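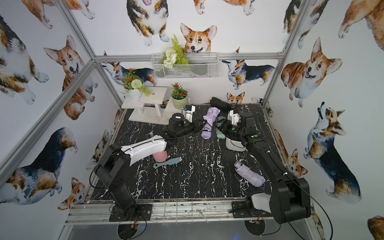

Wycliffe says I should quit the sourdough and just buy a loaf from Donati like everyone else. Easy for him to say, he's never fed a starter in his life! Anyway, December 9, 2021, and loaf number 8 is cooling on the rack -- flat again, but it smells so good I've already cut the heel off (butter, salt, gone). I think I rushed the second rise. Tomorrow I'm trying 300 grams of the rye my sister sent, and I'll leave the dough in the hall closet overnight.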